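The Stododen welcome badge, again
2025-03-09

A few of you wrote to ask what I think of the new rainbow sticker that hotels and bars in Stododen are putting in their windows. I've now read everything I could find on it, which took less than an evening, and I'm still where I started. I don't know what it promises.

Some background for anyone who hasn't followed this. Last summer, on the second night of Julent, two men visiting from out of town were beaten up on the steps behind the harbor stage. They had been holding hands. One of them went home with a broken cheekbone. The police put it down as a fight between drunk people, the local paper ran four lines on it, and it would have ended there if İlker Altıntaş hadn't tracked both men down and published what they had to say. By the time the police changed "fight" to "assault," the visitors had been home for weeks. As far as I know there has been no arrest. If there has, it was a quiet one.

So in the fall the tourist office hired Funum, a marketing company, and Funum came back with a badge. A business signs a one-page pledge, pays a yearly fee, sends one employee to a morning of training and gets the sticker plus a spot on a map. That's the program. I kept looking for the second half of it.
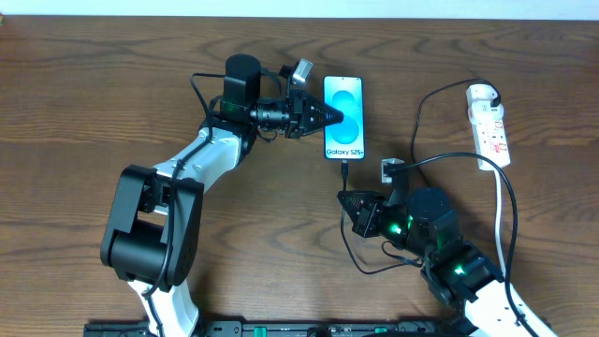
The number everyone quotes is from the survey. Funum says it asked 600 visitors whether they felt safe in Stododen, and 557 said yes. It's on the website, it's on the flyer, and the mayor's office repeated it word for word when the map went up. Fine. But who were the 600? The report doesn't say whether anyone asked if they were gay, or trans, or traveling with a partner of the same sex. It says "visitors." If you stop families outside the ferry terminal at lunchtime and ask if they feel safe, they'll mostly tell you they do, and I believe them. I'd say the same at lunchtime.

I also want to know about the other 43. That's a good number of people to say no to a friendly person with a clipboard while on vacation. What happened to them? Did anybody ask a follow-up question? The report gives them one sentence, and the sentence is about street lighting.

I wrote to Funum with those questions and got a reply from Uwe Frerichs, who was polite and quick about it, I'll give him that. He said the survey was meant to "capture general sentiment" and that breaking it down further would have raised privacy concerns. Maybe so. You can ask people things anonymously, though. Clinics do it every day. And if it's general sentiment, then it shouldn't be printed next to a rainbow on a flyer aimed at gay travelers, who will read it the way they're supposed to read it.

He also told me that a business can lose the badge after a complaint. I asked how many complaints it takes, who looks into them and whether the result is published. He said the process was "being finalized." The stickers have been up since before Christmas.

Now, I did stay at one of the places on the map. The Diekmann is a small hotel up the hill from the harbor, and my husband and I have been going there for years, long before it had anything in the window. One bed, no questions, good bread. The woman at the desk told us she hadn't been to the training and wasn't sure which of her coworkers had. She was as nice as she has always been. I'm not counting that against the hotel at all, but I can't count it in favor of the badge either. The Diekmann was decent before it paid and it's decent now.

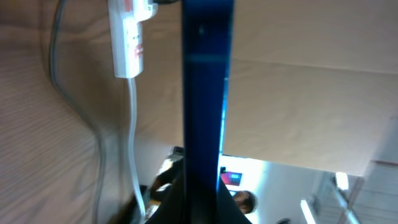
What bothers me more is where the badge stops, and it stops at the door. Those two men weren't attacked in a hotel. They weren't refused a table. They were on a public staircase during a festival the town puts on, a short walk from a police van, and it took a long time for anyone from that van to get to them. Nothing in the pledge touches any of that. You could put a sticker on every window in Stododen and the staircase would be just as dark.

I asked the tourist office what will be different at Julent this year. The answer I got back was two paragraphs on the badge and one line saying security planning is a matter for the police. So I asked the police, who said planning is ongoing and that they don't discuss deployments. I understand not giving out a map of where the officers stand. I wasn't asking for one. I asked if there will be lights on the harbor steps, and if officers will be told how to write down an attack when the victim says what was shouted at him. Neither of those seems like a secret to me.

A reader told me I'm being unfair, that a small town is trying and people like me make it not worth trying. I've thought about that. I do think some of the bar owners mean it, and I can see that a teenager who grows up there and walks past those windows might feel a bit better. I wouldn't take the stickers down. But the town had a person badly hurt and spent its money on marketing, and I think it's all right to say so before the next festival and not only after.

As for the question I get most, which is whether you should go: we're going, probably for the first weekend. We'll walk back by the main road and not the steps. That's the same advice I'd have given you before there was a badge, so make of that what you like.

If you were one of the people Funum surveyed, I'd like to hear from you, especially if you were one of the 43. Tell me where you were standing and what exactly they asked. I won't print your name. And if the complaints process does get finalized, I'll post it in full, with the date.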